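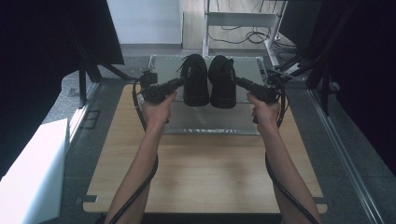
Does grading in a second style mean anything if you already hold a black belt?
Posted in Martial Arts – Training and Clubs

I have 11 years in taekwondo and a second dan from a club in Koltwood. We moved in October and the only school within a decent drive is Tawhiri Karate. The head instructor was friendly enough, but he says I have to start at white belt and pay for every grading on the way up. He also wants me on a "leadership pathway" that costs $2000 up front and is supposed to get me to black belt in 33 months. I asked what happens if I'm not ready in 33 months and he said everyone is ready. That bothered me more than the money did.

My old instructor never charged for anything above the cost of the belt. Am I being precious about this, or is it as fishy as it smells? I don't mind wearing a white belt. I do mind paying for eight of them in different colours.
Koltwood Kicker

Yiğit Ağca
Two separate things are tangled up here, and I'd pull them apart before you go back.

Starting at white is normal. Your kicks will carry over, but your stances, hand work and forms mostly won't, and a second dan who can't do the first kata is going to look odd standing at the front of the line. I did the same when I went from judo to karate and it was good for me, though I sulked for a month. Some schools let you wear your old belt for a while or skip a grade or two once they've seen you move. Ask. If the answer is a flat no, that's their call and I wouldn't hold it against them.

The pathway is the part I wouldn't touch. Any fixed date for a black belt is a payment plan with a belt at the end of it. Before signing anything I'd want to know:

Who sits on the grading panel, and does anyone from outside the club ever attend?
When did someone last fail, and what did they have to do before trying again?
Is the $2000 refunded if you get injured or move away?
Can you train month to month and grade only when you choose to?

Watch his face on the second one. A school that has never failed an adult is selling certificates. I'd also go and watch a senior class, not the beginners. See if the brown belts can hit a pad properly when they're tired. You've been around long enough to know in 10 minutes.

If he'll let you train casually, you might still get plenty out of the place. Plenty of ordinary teachers have picked up bad billing habits from some marketing course or other.

tollari_mum
We did one of those pathways with our son at a different club and he loved it, so they're not all bad!! He got a uniform and a bag and a patch. He does swimming now. I don't know about adults sorry

Deano R
Agree with most of the first reply but I'm less generous. "Everyone is ready" would have had me out the door. Check the contract for automatic renewal too – mine rolled over for a second year and it took four phone calls and a letter to my bank to stop it.

Have you looked at the Clodska hall? There's an open mat there on Sunday mornings, mixed styles, gold coin entry. No belts and not much teaching, and the heating is hopeless, but you'd get rounds in with people who hit back. It might tide you over while you decide.

Koltwood Kicker
Thanks all. I rang and asked about the last person to fail. He said they prefer the word "deferred", then couldn't think of anyone who'd been deferred either. I'm going to try Clodska this Sunday and will ask him about casual rates after that, but I'm not holding my breath.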